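I finally wore through the elbows of my old fleece, and I mean really wore through, you could see my shirt. So I've spent most of the winter trying on midlayers, and I have one to rave about! It's the Lockwood half-zip from Pleston, in the heavier of the 2 weights they make, and I've had it on nearly every day for a month.

First, the fabric. It's a wool blend with a brushed inside, and it's soft right out of the bag. My skin is picky about wool (I can't do most sweaters without a long-sleeve tee underneath) and this one I can wear straight against my neck for a whole day of walking. The outside is smooth enough that a shell slides right over it. My old fleece used to grab the lining of every jacket I own and bunch up in the armpits, so I'd get to the trailhead already annoyed.

The fit is what I'd call friendly. There's room in the shoulders, the sleeves are long, and the hem drops a bit in the back so it stays tucked under a pack belt. I'm between sizes in most brands and went with the smaller one. If you like to layer a lot underneath, go up.

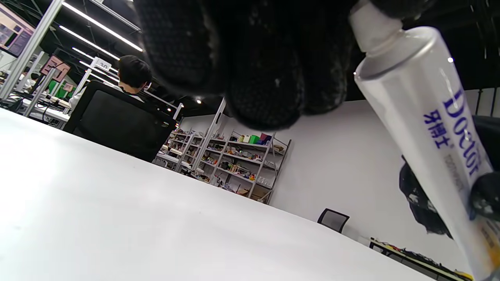 I took it up the ridge trail on a gray, windy morning, 2000 feet of climbing, and the zipper turned out to be my favorite part. It goes down almost to the bottom of the breastbone, so on the steep stretches I just opened the whole thing up and kept moving. Most half-zips I've owned stop at the collarbone, and at that point why even have one? At the top I zipped it to the chin, put my windbreaker on, ate my sandwich behind a rock and was perfectly happy.

It's got thumb loops too. I know people have opinions about thumb loops. I used to be against them, mainly from a running shirt years ago with holes in exactly the wrong place, and these are set toward the palm so they don't dig in when you make a fist around a trekking pole. I'm a convert - at least for this one top.

Now the things I'd change. The chest pocket is tiny. It fits a key and a folded bill and that's it, my phone sticks out a good inch. And the lighter colors show everything. I got the oatmeal one, which I love, but I managed to get coffee on the cuff the first morning. Get the dark green if you're like me.

Washing has been easy so far. Cold water, inside out, flat on a towel overnight. I've done it 12 times now (yes, I keep a little tally on the laundry room calendar, I'm that person) and there's a bit of pilling under the arms where the pack straps rub, nothing a sweater comb can't handle. It hasn't shrunk. The cuffs loosened slightly and then sprang back after the next wash.

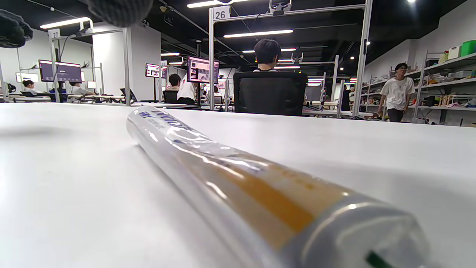

Posted by the author of Famalura
Writer, hiker, owner of too many jackets
8 Mar 2019

A few of you asked how it compares to the Emar pullover I wrote up last fall. I still like the Emar a lot! It's lighter and packs down much smaller, so for a summer overnight I'd grab it every time. But it has a slick, shiny look that I never want to wear to dinner, and the Lockwood goes with jeans just fine. I wore it to my niece's school play under a wool coat and got two compliments in the lobby, one of them from a teenager, so I'm counting that double.

For warmth, the Lockwood wins easily. Standing around at the bus stop in the morning I'm comfortable with just a vest over it, and in the Emar I'd need a real jacket. If you run hot, or you mostly do fast uphill stuff, you may want the lighter Lockwood. I tried it on in the store and the inside isn't brushed the same way, it's more like a thick T-shirt. Nice, just different.

I should say I paid for mine with my own money, on sale, and it's already sold out in a couple of sizes. The store told me they'd restock later in March. I'm very tempted by the green as a backup, and also by the matching beanie, which comes in that same brushed knit and has a folded cuff long enough to cover my ears. That's rare for me, I have a big head!

My goal is to put 500 miles on this top by the end of the year and then do a follow-up with close-up notes on the elbows, seeing as that's where mine always go. If you've owned one longer than I have, tell me in the comments how yours are holding up, and whether the zipper pull has ever come off. Mine feels a little loose and I may swap it for a loop of cord this weekend.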